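Search this site Enter keywords Go

Course Handout 4: Gathering Demonstrations with a Hand-Held Gripper
Skusside Institute, Department of Applied Automation
Prepared by the course office, 26 Aug 2023

1. Purpose of this handout

This handout accompanies the fourth lecture of the course and the two laboratory periods that follow it. It covers the planning, recording, and review of demonstrations made with the hand-held gripper. It does not cover training, which is taken up in Handout 5. Students are expected to have read it before their first laboratory period and to bring a copy with them.

The term "demonstration" is used throughout for one complete performance of a task by a person, recorded from start to finish by the camera on the gripper. The term "set" means all demonstrations of one task gathered under one plan. A "session" is one student's unbroken period at one table.

2. Why a hand-held gripper is used

In the first part of the course, demonstrations were recorded by guiding the laboratory arm through a task by means of a second, smaller arm. That method gives exact joint readings, but it is slow and it ties the work to one room. The hand-held gripper removes the arm. The student carries the gripper, performs the task with its fingers, and the camera mounted on it records what the fingers meet. The path of the gripper is later worked out from the images and the motion sensor.

The method has costs, and students should be able to state them in the written report. The human wrist can reach positions that the laboratory arm cannot. A person can also move faster than the arm is permitted to move. A demonstration that looks correct to the person who made it may therefore be of no use to the arm. Section 5 sets out how such demonstrations are found and removed.

A second cost concerns the view. A learning system trained on these recordings has only what the gripper camera saw. If the student looked across the table to find an object, and the camera did not, the recording shows a hand moving toward something for no visible reason. Students must learn to search with the gripper and to keep their own eyes from doing the work.

3. The assigned tasks

Each laboratory group is assigned one task from the Emdale list. The list was drawn up for household and office objects of low weight and includes the placing of cups, the closing of drawers, the moving of cables and power strips, and the sorting of small packages. No task on the list requires an object to be connected to a live outlet, and no group may add such a step.

Power strips are a useful object for the first set. They are long and narrow, so the angle of approach matters: a gripper that closes across the width of the body will hold it, while one that closes along the length will not fit around it. A cord attached to one end can also pull on the body as it is moved, and the learning system must see enough examples to account for this.

White objects on white surfaces deserve particular attention. The outline of the object is weak under flat light, and the system may come to depend on whatever stands out most, such as the outlets or the dark area past the edge of the table. Groups working with light-colored objects should vary the background between sessions, but at least one session should keep the difficult pairing of white on white.
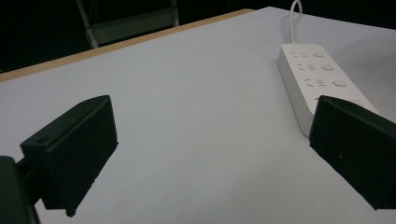

How many demonstrations does a group need before the first training run?

Each group needs 80 accepted demonstrations of its assigned task. Rejected demonstrations do not count toward this number, and groups should plan their table time with this in mind.

The full course collection, to which every group contributes, is planned to reach 3000 accepted demonstrations by the end of December. It is stored under the name Ciria on the department server. Groups may draw on Ciria for their final project, but the first training run must use the group's own set alone, so that its faults can be traced to choices the group made.

4. Procedure for a session

4.1 Before recording

Check that the fingers are firmly attached and that both move freely through their full range. Loose finger screws are the most common cause of lost sessions. Wipe the lens with the cloth provided. Confirm that the storage card has been emptied and that the clock agrees with the wall clock in the laboratory.

Clear the table of personal items. Bags, telephones, and printed notes belong on the shelf by the door. Objects that are part of the plan remain, including any that serve only to vary the view.

Record the mapping pass. Hold the gripper at chest height and move it slowly over the whole working area, then lower it and repeat. The mapping pass is used to fix the position of the gripper in every later recording of the session. If the table, the lamp, or any large object is moved, the mapping pass must be made again.

4.2 During recording

Begin each demonstration with the fingers open and the object at least partly in view. Pause for one full second. Approach at an even speed, close the fingers, and complete the task without setting the gripper down. End with the fingers open and clear of the object, and pause again.

Change the starting position of the object after every demonstration. Change its direction after every second demonstration. Students often believe they are placing an object at random when they are in fact returning it to the same two or three spots. The placement card, which is issued with each gripper, gives a fixed order of positions and should be followed.

Do not correct a failed grasp by using the free hand. If the object slips, the student may open the fingers and try again within the same recording. Such recoveries are valuable and should be marked "R" on the session sheet. If the free hand enters the view for any reason, the demonstration is marked "X" and will be removed.

4.3 After recording

Copy the card to the group folder before leaving the laboratory. Complete the session sheet in ink. Return the gripper to its numbered case with the fingers closed.

5. Review and acceptance

Review is carried out by a group other than the one that made the recordings. The reviewing group watches each demonstration once at normal speed and applies the following grounds for rejection.

(a) The position of the gripper was lost for any part of the recording.
(b) The object is out of view throughout the approach.
(c) The movement exceeds the speed or reach of the laboratory arm, as reported by the Dalen checking program.
(d) The free hand, or the hand of another person, touches the object.
(e) The task is not complete when the recording ends.

Ground (b) calls for judgment. A finger will often hide part of the object during the approach, and this alone is not a reason to reject. The same will be true when the arm performs the task, and the system should be trained on it. Rejection under (b) is reserved for recordings in which the object cannot be found in the image at any time before the fingers close.

In last year's trial of this procedure, a group submitted 58 demonstrations of a drawer task, all recorded from the same standing position. Every one passed the five grounds. The trained system nevertheless failed when the drawer unit was turned slightly toward the window. The reviewing group had noticed the sameness of the recordings but had no place on the form to report it. The form now has a line for remarks on variety, and it must be filled in.

6. The session sheet

The session sheet is part of the data and is graded as such. It must state the task, the gripper case number, the table, the state of the lamps and blinds, the object used, and the starting position for each demonstration by card number. Anything unusual should be written down at the time. A sheet completed from memory at the end of the day will be returned.

Students sometimes ask whether a poor session should be reported in full. It should. Rejected recordings are kept in a separate folder and are used in Lecture 6, where the class compares a system trained with them to one trained without them.

7. Written report

The report for this unit is limited to four pages. It should describe the plan for the set, the number of demonstrations recorded and accepted, the grounds on which the others were rejected, and the variety of placements and lighting. One page should be given to a weakness of the set that the group could have foreseen. Figures taken from the recordings may be included where the text refers to them.

Reports are submitted through the course page. Late reports are accepted only with the written approval of the course office.

8. Questions for discussion in the laboratory

Which parts of the assigned task depend on the wrist, and could the laboratory arm reproduce them?

If two students in a group approach the object in different ways, should the set contain both ways or only one?

What would the gripper camera need to see for a person, given the recording alone, to say where the object was before it was moved?

Related handouts
Handout 2: Safe Use of the Laboratory Arm
Handout 3: Cameras, Lenses, and Fields of View
Handout 5: Training from Demonstrations
Guide to the Dalen Checking Program
The Emdale Task List
Adding Recordings to Ciria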